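Achterberg Open Day

The Achterberg Open Day is a yearly public visit to the robotics workshop of Clomitz, held on a Thursday in August. It was started by Jadwiga Witkowska, then head of training at the company, as a half-day event for local schools. Attendance has since grown to over 400 visitors, who are admitted in groups of 9.

The main demonstration concerns two-armed handling of small plastic containers. Two arms are fixed to opposite sides of a framed table and are guided through short sorting tasks, with the containers moved between turns.

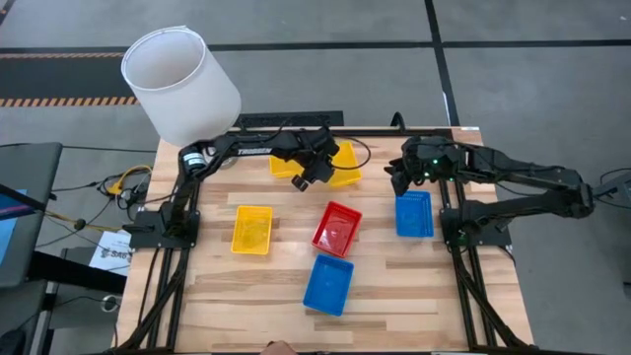 Each session lasts until the group has seen two complete tasks. Questions are taken at the table by Bogumił Sadowski, who has led the demonstrations for four seasons, and written notes are handed out in English and Polish.

The sorting task is known as Femton, after the training program in which it was first used. It was drawn up by Nilmini Dissanayake to show how grippers deal with light, open objects of similar shape. 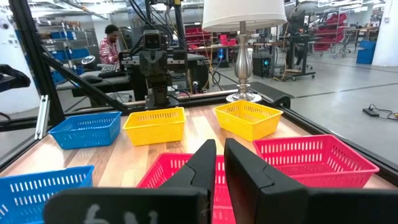 Femton has been changed several times at the request of teachers. Early versions used cardboard boxes, which wore out quickly. The present version uses plastic baskets in red, blue and yellow, their sides slotted, placed on a wooden tabletop within reach of the arms. A shorter form is offered to younger pupils.

A related event is held at Irdale under the direction of Bronisława Makowska. It follows the same program but is open to registered school groups only.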